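4.3 Workspace rules for tethered humanoids in furnished rooms

The rules in Section 4.2 were written for fixed-base arms and assume a fence or a light curtain. Neither is practical in a domestic test room, where the robot shares the floor with furniture and an operator may need to reach it from any side. The Trokora protocol therefore replaces the fence with a set of conditions checked before motion is enabled.

Rule 1 (clearance). The standing position is chosen so that the passive arm can hang or extend without touching furniture. During a one-arm task the passive arm is still treated as live. Its joint torque limits are set to 40 percent of rated value and may not be raised within a session.

Rule 2 (cables). Every cable that leaves the body is assigned a side, and the operator stands on the opposite side. A cable may lie on the floor if it does not pass between the feet and the work surface. Overhead runs keep enough slack for a full turn of the torso. At Wolside, where overhead runs were first allowed, 67 of the 80 logged stoppages were traced to cable drag, most of them during stepping in place.

Rule 3 (containers and liquids). Bottles are handled capped. Grip force is limited per object class and not per task, so that a change of script cannot raise it. Open doors and drawers count as obstacles for both arms and are entered in the session map before the first grasp.

Rule 4 (surfaces). A surface that is not part of the task is cleared. Each numbered workstation keeps its number for the length of the study, and the number is recorded with the trial.

Compliance was scored by two raters over 3000 trials at Jallthorpe. Disagreements were settled by a third rater with access to joint logs. Figure 6 shows the platform at a side table next to a refrigerator and at a desk.
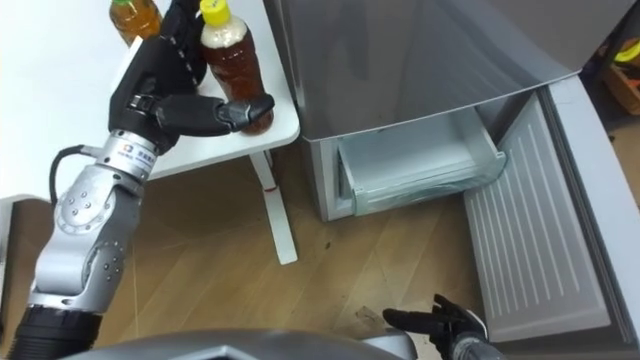
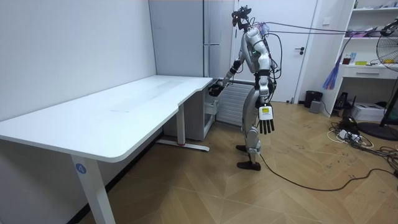

Figure 6. One-room layout used for the rule check. First: bottle grasp with the freezer door open. Second: right arm extended at the desk, left arm hanging, with a floor cable trailing from the lower body.

In written comments on the April draft, Grażyna Walczak objected that Rule 2 places the whole burden on the operator's position, and that a person who has to cross the room in a hurry will not stop to recall which side the cable was assigned to. She proposed that crossing a floor cable should force a hold on all joints until the side is confirmed again, and she asked that the stoppage counts be reported separately for overhead and floor runs.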